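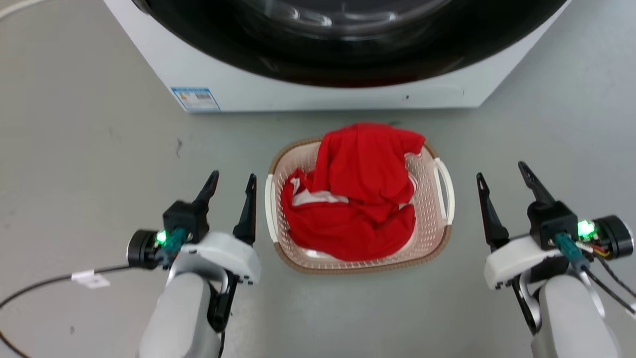 Most calls to the repair line at Rodley concern water on the floor, and most of those machines have no leak in the tub. The service manager there has run the workshop for 12 years and trains the technicians who cover Juddale and the villages north of it. A front loader standing on a plain concrete floor, with the laundry basket set down in front of the door, is the arrangement she meets in most utility rooms, and she begins with the floor. "Concrete looks flat and seldom is. It was usually laid to fall towards a drain, and the drain may have been covered over years ago. The machine is then standing on a slope that the owner has never measured."

Her first tool is a short spirit level, placed on the top panel from side to side and then from front to back. She accepts a deviation of 2 millimetres across the width of the cabinet. Beyond that, the drum hangs unevenly on its springs and the dampers on one side do more of the work. The owner notices noise during the spin. The wear on the dampers comes later and costs more.

Adjusting the feet takes a spanner and a few minutes. The common mistake, she says, is to wind all four out as far as they will go. "A long foot is a weak foot. Keep them as short as the floor allows, get the machine level, then run the lock nut up tight against the cabinet. If the lock nut is left loose, the foot turns itself with the vibration and you are back where you started by the summer."

She does not recommend rubber pads under the feet on a hard floor. Soft pads compress at different rates, and a machine that was level in January can be out by June. On suspended timber floors she takes a different view and will fit a rigid board across the joists before doing anything else.

The second group of faults concerns the door seal. The workshop keeps its records on paper job cards, and card 3108, pinned above the bench, is used in training. The complaint was a small pool of water after every wash. Two visits by another firm had produced a new seal and a new inlet hose. The cause was a crust of detergent on the inner face of the door glass, where the seal presses against it. "Wipe the glass as well as the rubber. The seal can be perfect, but it needs something clean to close on."

Asked about detergent, she is brief. The dose printed on the packet assumes a full drum and a stated hardness of water. The supply in Juddale is soft, and households there tend to use twice what they need. The excess foams, the foam cushions the load, and the clothes are rinsed less well.

The workshop fits replacement dampers from Hosavis and buys its drain pumps from Ruotsalainen. She chose both for the same practical point, that single parts can be ordered without taking a complete kit. Dampers are always changed as a pair.

On the age at which a machine should be given up, she sets no fixed limit. Worn bearings in a sealed tub generally end the matter, as the tub has to be replaced whole. A pump, a belt or a set of brushes is worth fitting at 10 years old if the drum turns quietly by hand. "Turn it slowly with the power off and listen. A rumble is the bearing. A scrape may only be a coin."

The workshop takes calls until four on a Friday. Callers are asked to have the model number ready, which on most front loaders is printed inside the door opening.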